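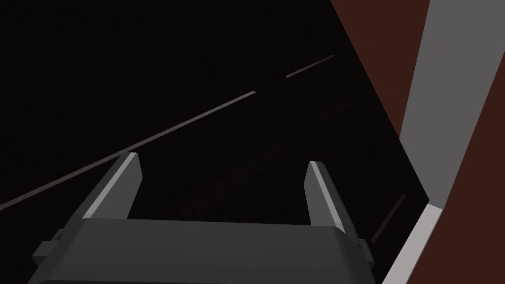
Triltari will release a new range of dark interior paints in May, made for home theatres, hallways, studies and other rooms where people want deep colour on the walls. The range is called Baletti and has 34 colours, most of them greys, browns, greens and blues that sit close to black. Dark colours are often judged from a small chip under shop lighting, where charcoal and black can look much the same. Placed side by side with some light on them, they separate quickly. The broad charcoal-grey block at the bottom of the picture stays distinct from the black behind it, helped by the soft highlight along its upper edge, and the same thing happens where a charcoal skirting board meets a black wall.

Baletti is a water-based paint in a low sheen finish. It can be used on plasterboard, set plaster, primed timber and walls that have been painted before, as long as the old paint is sound. It is not meant for bathrooms, laundries or outdoor areas.

The company began work on the range after repeated requests from painters for a dark paint that did not mark so easily. Chairs, bags and shoulders tend to leave pale scuffs on a flat black wall, and wiping them can leave a shiny patch that is harder to live with than the scuff. The Baletti finish has been adjusted so that light marks can be wiped off with a soft cloth and warm water. Heavy scrubbing will still change the sheen, and Triltari recommends keeping a small amount of paint aside for touch-ups.

Most jobs will need two coats over a tinted undercoat. Triltari will sell a matching undercoat in mid-grey under the Clidex name. Going straight over white or cream without it usually means a third coat, particularly with the deep greens and the blue-blacks. The undercoat can be rolled or sprayed, and the label sets out drying times for cool and warm weather.

All of the colours were trialled in occupied homes before the range was settled. Across the trial, 130 sample walls were painted and left in place over a winter and a summer. Households were asked to note scuffs, changes in sheen and how the colour looked in the morning, in the afternoon and with the lights on. Several colours were dropped as a result. A warm brown that looked good by day turned a dull purple under cool white globes, and one of the greens was too close to its neighbour on the card to justify keeping both.

Names on the new colour card are short and the colours are grouped by undertone - warm, cool or neutral - with the darkest at the bottom of each column. Painted A4 sample sheets will be offered along with small test pots. The sheets have a peel-off backing and can be moved from wall to wall, so a colour can be checked beside a window and again in a corner before any paint is bought.

Triltari advises customers to look at ceilings and trim at the same time as walls. A bright white ceiling above a near-black wall shows every wobble in the cutting-in line. A mid-grey or the wall colour itself is more forgiving, and painters in the trial reported finishing those rooms faster. Low lamps set close to a wall will also show up roller marks and patched plaster, so filling and sanding should be finished under the lighting the room will have.

Baletti will be stocked in 92 paint and hardware stores, in one, four and ten litre tins. Trade customers can order it through Khaemba, which already distributes the company's ceiling and trim paints. Colour cards will be in stores ahead of the release, and sample sheets can be ordered at the trade desk or paint counter.

Safety and technical data sheets will be available from stockists on request.

ENDS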